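Facilities and Dining Support
Request 374: Table linen in the Endano Room, bread service
Category: Furnishings and table linen
Status: Resolved
Submitted by: Letay Chala
Handled by: Dining Support Desk, Kunham House

Summary of request

The requester reports that the gray tablecloths issued to the Endano Room in July do not remain in place during bread service. When a bread basket is moved toward a guest, the cloth travels with it and gathers in folds near the corner of the table. The requester asks whether the cloths should be exchanged for the earlier white ones or whether the baskets should be replaced.

Details supplied by the requester

The cloths are the light gray Mikico type with a fine texture. They were laid directly on the tabletops, with no underlay. The baskets are the round, shallow wicker baskets that have been in use for several years. Bread is placed in the basket without a napkin, in accordance with the current service sheet. The problem was noted at both lunch and dinner and was worse at the corner positions, where guests tend to pull the basket by its rim instead of lifting it.

Current layout:
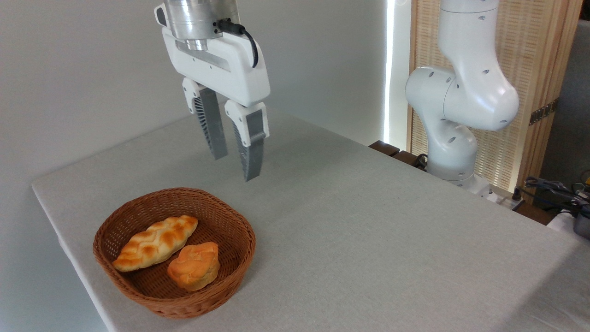

Endano Room, bread basket at the front-left corner on the gray cloth.

First response from the Dining Support Desk

Thank you for your request. Before any item is exchanged, please confirm the following points.

Which side of the cloth is facing up. The Mikico cloth has a care label sewn into one hem, and the label should face the tabletop.
Whether the tabletops have been polished recently, and with which product.
Whether the underlays issued with the cloths are still in the linen closet.
Whether the base of any basket has broken or raised strands.

Please do not use tape or pins to secure the cloth. Both have damaged linen in the past and the cost is charged to the room.

Reply from the requester

The label faces down on all tables. The tabletops were polished with Seok furniture cream during the July closure. The underlays were not issued to this room, and the linen closet holds only cloths and napkins. Two baskets have raised strands on the base, and these have been set aside. The remaining baskets were tried again at 11:30 a.m. and the cloth still moved, although less than before.

Assessment

The desk considers that there are two causes. The first is the polish, which leaves a smooth finish on the tabletop and should have been buffed off before the cloths were laid. The second is the missing underlay. The delivery record shows that the underlays for the Endano Room were sent to the storeroom at Kunham House and were never forwarded.

The raised strands on the two baskets are a separate matter. They catch on the texture of the cloth and can pull threads. Baskets in this condition should not be returned to service.

Action taken

1. Tabletops wiped with a damp cloth, dried, and buffed. Allow 20 minutes before laying linen.
2. Underlays forwarded from the storeroom and fitted. The underlay should end 5 inches short of the cloth edge on every side so that it is not visible to seated guests.
3. Cloths relaid, label side down, and smoothed from the center outward.
4. Two baskets withdrawn. Replacements to be drawn from existing stock, same size and color.

The request to return to the white cloths was not approved. The gray cloths remain the standard issue for this room.

Follow-up from the requester

The new arrangement was used for one lunch and one dinner. The cloths stayed flat at all positions, including the corners. Staff asked whether a folded napkin may be placed under the bread, as crumbs from the braided rolls fall through the weave and collect beneath the basket.

Closing note

A napkin may be used inside the basket if it is folded below the rim. The service sheet will be amended accordingly. Crumbs should be cleared from beneath the basket between courses with the table brush and not by shaking the cloth. The spending code for the two replacement baskets is 300. Ticket closed with the agreement of the requester. If the cloths begin to move again, please reopen this request and state which polish was last used.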